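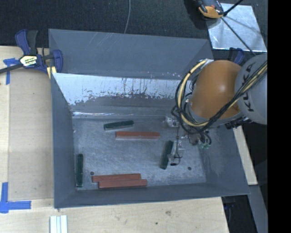
木材的密度：为什么同样大小的木块轻重不同

木材是从树木的茎干中取得的材料。两块木头外形相同、长宽高相等，放到秤上，读数却可能差一倍以上。要解释这种差别，需要用到一个物理量：密度。

一、什么是密度

密度表示单位体积的物质有多少质量。计算方法是用质量除以体积。质量用天平或电子秤测量，体积的测量方法取决于物体的形状。长方体木块的体积等于长乘宽乘高，形状不规则的木块可以用排水法测量，后面会讲到。

木材行业常用的密度单位是千克每立方米。水的密度接近1000千克每立方米。密度比水小的木材会浮在水面上，密度比水大的木材会沉下去。大多数树种的干燥木材密度都小于水，所以人们习惯说“木头会浮”。这句话对多数木头成立，对少数木头不成立。

二、木材内部的结构

把木材切成薄片，放在显微镜下观察，可以看到许多细小的管状结构。它们是树木的细胞留下来的。树木活着的时候，一部分细胞负责把水从根部输送到叶片，另一部分细胞负责支撑树干。树被砍下并干燥之后，细胞里的水大部分散失，剩下细胞壁和中间的空腔，空腔里充满空气。

细胞壁的主要成分有纤维素、半纤维素和木质素。纤维素是很长的分子，排列成束，承受拉力的能力很强。木质素填充在纤维素之间，使细胞壁变硬。半纤维素的分子较短，把前两种成分连接在一起。

不同树种的细胞壁材料，密度相差很小，都在水的密度的1.5倍左右。因此，木块的轻重主要由细胞壁和空腔的比例决定。细胞壁厚、空腔小，木材就重；细胞壁薄、空腔大，木材就轻。

可以用海绵和橡皮来比较。海绵里有大量孔洞，橡皮里几乎没有。切成同样大小，海绵比橡皮轻得多。轻木的结构接近海绵，重木的结构接近橡皮。

三、年轮与密度

在四季分明的地区，树木春季生长快，形成的细胞大而壁薄，这部分叫早材。到了夏末，生长变慢，细胞小而壁厚，这部分叫晚材。早材颜色通常较浅，晚材颜色通常较深，一浅一深合起来就是一圈年轮。

松树一类的针叶树，如果生长得很快，年轮就宽，早材所占的比例较大，木材往往偏轻。生长得慢，年轮就窄，晚材比例较大，木材往往偏重。栎树一类的阔叶树情况相反：它们的早材里有一圈粗大的导管，生长慢的时候导管所占的比例反而更高，木材偏轻。

同一棵树的不同部位，密度也不完全一样。靠近树心的木材、靠近树皮的木材、树枝的木材，都要分别测量。

四、心材与边材

许多树的横断面上有两种颜色。外圈较浅的部分叫边材，其中有活细胞，负责输送水分。中间较深的部分叫心材，细胞已经死亡，空腔里沉积了树脂、单宁等物质。这些物质使心材颜色变深，也能阻止某些真菌和昆虫生长。

颜色深浅和密度没有固定的关系。有些深色木材很轻，有些浅色木材很重。涂过颜料或染过色的木块，更不能从颜色判断树种。可靠的办法是称重并测量体积。

五、一种接近水的木材

Mernmont山区的北坡生长着一种小乔木，当地木工把它的木材叫作Drendar。这种树长得慢，树干细，很少用来盖房子，多用来做工具的手柄和滑轮的轴套。干燥后的Drendar木密度为980千克每立方米，略小于水。把一块这样的木头放进水里，它会浮着，几乎全部浸没，露出水面的部分很薄。

浮在水面上的物体，浸没部分占总体积的比例，等于物体密度除以水的密度。按这个规则，Drendar木有百分之九十八在水面以下。如果一块木头的密度是水的一半，它就有一半在水面以下，一半在水面以上。

时间久了，情况会变化。水会慢慢渗进细胞的空腔，把空气挤出去，木头随之变重。密度本来就接近水的木材，吸收少量水分之后就会沉到水底。Jostamis镇的旧码头下面沉有一些木桩的断头，就是吸足了水的木头。长时间泡在水底的木头接触不到充足的氧气，腐朽得很慢。

六、含水率

木材即使放在室内，也含有水分。木材中水的质量与完全干燥的木材质量之比，叫作含水率。刚砍下的木材含水率很高，有些树种的水比木头本身还重。放在通风的棚子里，水分逐渐散失，直到与周围空气达到平衡。

干燥时，木材会收缩。收缩在各个方向上并不相等：沿着树干的方向收缩最小，沿着年轮圆弧的方向收缩最大，从树心指向树皮的方向介于二者之间。由于收缩不均匀，木板有时会弯曲或开裂。木工厂把木板一层一层码放，层与层之间垫上细木条，使空气能够流过每一块板的上下两面。

因此，说明一种木材的密度时，应当同时说明含水率。没有含水率的密度数值，不能直接用来比较。

七、在家测量木块的密度

需要准备：厨房电子秤，直尺，铅笔，纸，边缘平直的长方体木块2块，最好来自不同的树种。

先称每块木块的质量，以克为单位记录。再用直尺测量长、宽、高，以厘米为单位，读到毫米。把长、宽、高相乘，得到体积，单位是立方厘米。用质量除以体积，得到密度，单位是克每立方厘米。把这个数乘以1000，就换算成了千克每立方米。

举一个例子。木块长10厘米，宽5厘米，高2厘米，体积是100立方厘米。如果质量是60克，密度就是0.6克每立方厘米，也就是600千克每立方米。这块木头放在水里会浮，刚放下时应有十分之六的体积在水面以下。

每条边最好在不同位置各测2次，取平均值。木块的边不一定完全平行，一头可能比另一头宽一点。

形状不规则的小木块可以用排水法。往量杯里倒水，记下水面的刻度。用细针把木块完全压到水面以下，再记下刻度。两个刻度之差就是木块的体积，一毫升等于一立方厘米。使用细针时请大人在旁边协助。称重要在放进水里之前完成，否则会把吸进去的水也算在内。

八、密度与用途

密度大的木材一般较硬，耐磨，适合做地板、工具柄和砧板。它的缺点是重，锯和刨都费力，钉钉子之前往往要先钻孔。密度小的木材容易加工，搬运省力，保温性能也较好，因为空腔里的空气不容易传热。模型飞机和浮标常用轻木。

硬度和密度有关，但并不是同一个量。测量硬度时，通常把一个小钢球压入木材表面，记录所需要的力。

“硬木”和“软木”是英语里木材分类名称的直译，容易引起误解。在这种分类中，硬木指阔叶树的木材，软木指针叶树的木材。用来做模型飞机的轻木属于阔叶树，按分类算硬木，用指甲却可以压出痕迹。汉语里的“软木”还有另一个意思，指栓皮栎的树皮，用来做瓶塞。

词语表

密度：单位体积的质量。
早材：生长季初期形成的木材，细胞较大。
晚材：生长季后期形成的木材，细胞较小。
心材：树干中部的木材，不再输送水分。
边材：靠近树皮的木材，能够输送水分。
含水率：木材中水的质量与绝干木材质量之比。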